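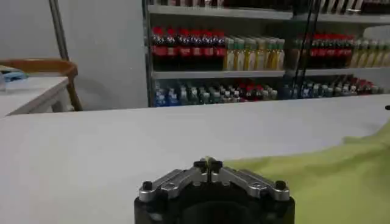
Who may vote in the Skamurstead ward by-election?
Everyone who is on the electoral register at an address in the ward and is eighteen or older on polling day. It does not matter how long you have lived here. Citizens of some other countries can also vote in a local election, and the elections office will tell you if yours is one of them.

This question came to me many times after the last newsletter, so I put it first. The seat is empty because our councillor moved away to be near her daughter, and the by-election will be in November. There are four candidates. I will not tell you which one I prefer, but I want to tell you what I heard when I went to the candidates' evening in Drornthorpe, at the old reading room on Burketti Lane.

The room has chairs for 110 people and most of them were taken. In my first years in this country I did not go to such meetings. I believed they were for people who were born here and who knew the names of all the committees. I was wrong about this, and the person in the next chair was also there for the first time.

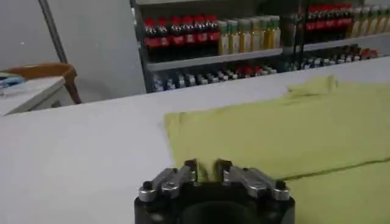
Metal fingers at the near edge of the yellow-green cloth.

The longest discussion was about the number 13 bus. At the moment it goes through the ward every hour until seven in the evening, and the council wants to stop it at six. Two of the candidates are against this change. One is in favour, if the money goes to the morning service, which is too full for the school pupils. The fourth said he must first read the passenger figures, and some people in the room laughed at him, but I found it a fair answer. It would be good if he reads them before we vote.

After the bus came the question of the Majali building. For readers who are new in the area, this is the former carpet shop next to the health centre, closed for six years now. The council owns it and pays for the roof, the insurance and the alarm. All four candidates want something to happen there. They do not want the same thing. The proposals were flats, a youth centre, a car park for the health centre, and a sale to whoever pays most. A woman at the back asked what each plan would cost and only one candidate had a number with her. She said that the first repairs would need 25 thousand pounds, before any other work can start, and that she took this from the council's own paper. I have read the paper since then and the number is there, on page 2.

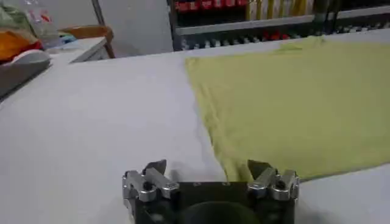
Two jaws held wide apart, with the dark body plate between them.

I must also write something about how the evening was organised. Each candidate had three minutes to speak and then the public could ask. This was done strictly, with a kitchen timer, and I was thankful for it. But there was no microphone for the questions, so from the middle of the room I could hear perhaps half of them. Iwona Jabłońska, who chaired the evening, repeated the questions when she remembered to do it. I have written to her with the suggestion to borrow a second microphone from the church, and she has answered that she will ask for it. The next meeting is in Skamurstead primary school, at half past seven in the evening. Please use the side gate. 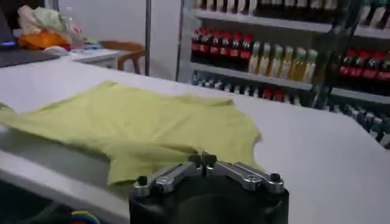
Now to the practical side of voting, where people write to me with small worries. You must bring photo identification to the polling station, and a passport or a driving licence is enough, also if the picture in it is old. You do not need your poll card, but it makes the work quicker for the staff. There is no need to dress specially. I was asked this seriously by a neighbour, and I told him that a light green T-shirt with short sleeves and a few creases in it, like the one on the white table, is perfectly acceptable. Only clothes with the name or the slogan of a candidate are a problem, and the staff may ask you to cover them. If you cannot come on the day, you can apply for a postal vote or name another person to vote in your place — the forms are at the library desk, and they have their own closing dates, which come earlier than many people think.

The leaflets of all four candidates are on the shelf by the library door. One of them has the wrong opening hours for the polling station. The correct hours are from seven in the morning until ten at night.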